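List Home | Browse by Thread | Browse by Author | Search | Log in

Subject: Re: small shelf, wallpaper, and the unlabeled key
From: Trinh Tôn
Date: 31 May 2025

On the shelf question, Beltrán wrote:

> Before anyone orders the Bavix unit, could somebody say what is wrong
> with the plywood shelf we have? It's two tiers, it stands up, and it was
> free. I'd also like to know who picked the wallpaper, though I suspect I
> already know. And is the soldering iron stand supposed to be in there? I
> thought it lived on the Dolteck bench.

Taking these in the order that makes me look best.

Nothing is wrong with the shelf. The edges are chipped, I'll give you that, and the plywood is the color of weak tea, but the top has those raised ends that stop things rolling off, and the lower level takes a jar without complaint. The Bavix one is 440 mm wide, comes in "driftwood," and would put us 2 dollars over what's left from October. I measured the back wall and we could fit 400 at a push, so the 440 would have to go in at an angle, like a piano in a stairwell. I vote we keep the plywood and sand it. If it gets sanded by the same people who were going to sand it in October, I vote we keep the plywood.
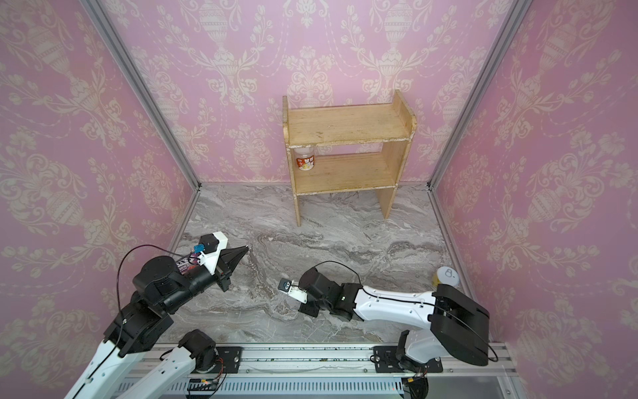 The shelf against the back wall, jar on the lower level.

The wallpaper was me. I was asked for "something on the walls" and given no further guidance, and the Zokthorpe remnant bin had pink damask with urns. I stand by the urns. The marble floor came later and I grant you that the two together suggest the lobby of a hotel that has stopped answering its phone. But it's up, the corners meet, and the posts hide the worst of my cutting on both sides. Anyone who wants sage green can come and peel.

Now the contents, which is what I was writing about in the first place. We agreed last time that the space was for the shelf and whatever goes on the shelf. I went through it with that in mind and there are more strays than I would like. There's a strip of light wood with rough ends lying on the floor, and I'd love to hear it claimed. It isn't off the shelf, I checked, so please don't glue it to the shelf. There's also a crumpled Fox's candy bag, pink and purple with fruit on it. I'm not asking whose. I am asking that the trash can, which is a short walk away, be considered. 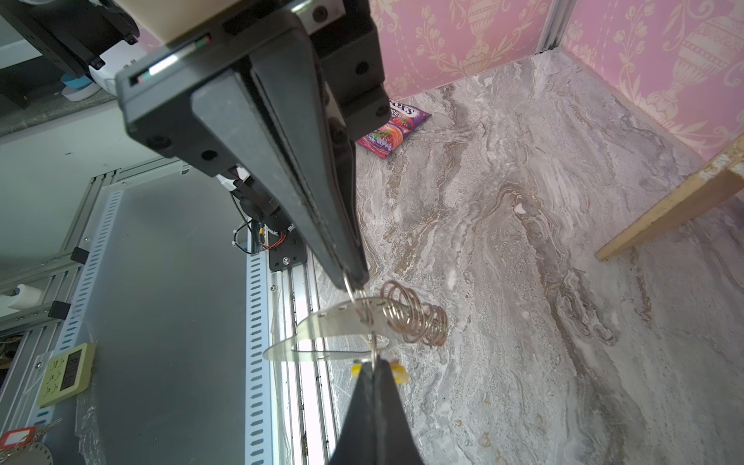
The soldering iron stand, the one with the copper-colored coil on the clear curved base, does belong to the Dolteck bench, and Beltrán is right to ask. It's a perfectly good stand and it should go home. The little yellow cup with the white lid can stay by the right wall until I find out what it's for. Same for the jar with the orange and white label, which at least had the manners to be on the shelf.

That leaves the key. One small silver key on a split ring, with a yellow plastic tag, the kind with a little window and a white insert so you can write down what it opens. The insert is blank. Somebody went to the trouble of buying a labeled key tag, threading the key onto it, and then lost interest at the only step that mattered.

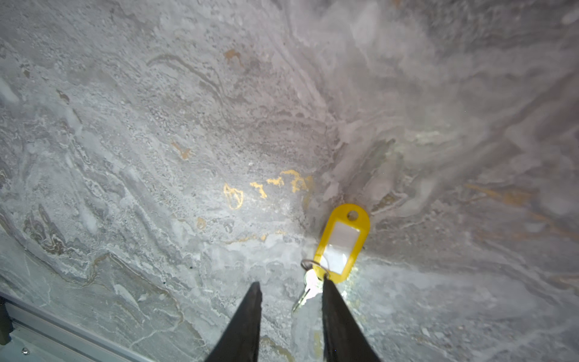 I have tried it in the supply cabinet, both drawers of the gray desk, and the padlock on the bike cage, which was wishful. It's too small for any of the doors. My guess is a cash box or one of the old Zokthorpe lockers, and there are 200 of those, so I'm not starting at one end and working along. If it's yours, write back with what it opens and I'll put that on the tag in pen. If it turns out to be nothing, I'd still like a word on the tag, even if the word is "nothing."

So, for the list: shelf stays unless somebody objects by replying to the list and not to me in the parking lot. Stand goes back to Dolteck. Wood strip and candy bag get one more chance. I'll bring the sandpaper, 120 grit if the drawer still has any.

Trinh

Recent in this list:
Re: Re: sandpaper, who has it
Bike cage padlock (found)
Dolteck bench sign-out sheet
Zokthorpe remnants, free to pick up
Marble floor panels: leftover pieces

Contact the list owner | Back to top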